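4.2 Self-reported fear and the problem of the flying cockroach

Most surveys of household pest fear ask people to rank animals on a list. The ranking is then treated as if it measured something stable. We doubt this. In the Zadwood survey (Nazari and Cabrera), 2166 adults were asked which they would least like to find in a bedroom, and cockroaches came out ahead of spiders. When the same question was put to a subset of 1000 respondents with the word "flying" removed, the order flipped. The authors read this as evidence that flight is a separate fear trigger. It could just as well be evidence that people react to adjectives.

Babaei's follow-up interviews do not settle the matter. She spoke with 31 people who had called themselves "very afraid" of cockroaches, and several could not recall the last time they had seen one fly. Their accounts leaned heavily on stories told by relatives. A fear learned at the kitchen table may be strong, but it is hard to see how it supports claims about wing movement, speed or angle of approach.

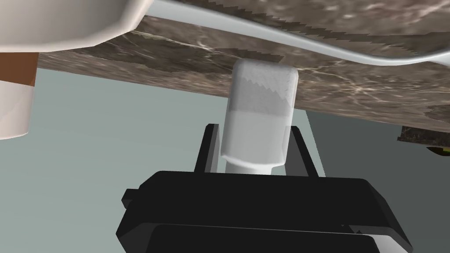 Figure 3. Rendered view from the simulated workspace: gripper fingers on either side of a pale cylindrical post, under a countertop.

There is also the question of what counts as avoidance. Kiani scored a participant as avoidant if he or she left the room within 2 minutes of being told that an insect was present. People leave rooms for many reasons. Some went to get a shoe, which we would call the opposite of avoidance, and the scoring sheet had no box for it. Bagheri has argued that such cases are rare enough to ignore, but she gives no count, and the original sheets from the Jitiria sessions were not kept.

We are equally unsure about the claim that people who spare spiders are less afraid of them. The Nikzad questionnaire treats "I let it go" as a low-fear answer. Yet a person may dislike spiders intensely and still feel bad about killing one, or may simply not want to get close enough to try. Guilt, disgust and fear are folded into a single score, and the score is then compared across species as though it meant the same thing each time.

None of this shows that the reported difference between spiders and cockroaches is false. It may well hold up. Our complaint is that the studies cited most often could not have found otherwise, given how the questions were worded and how the answers were grouped. Section 4.3 takes up the disgust scales, where the wording is better but the samples are drawn almost entirely from students.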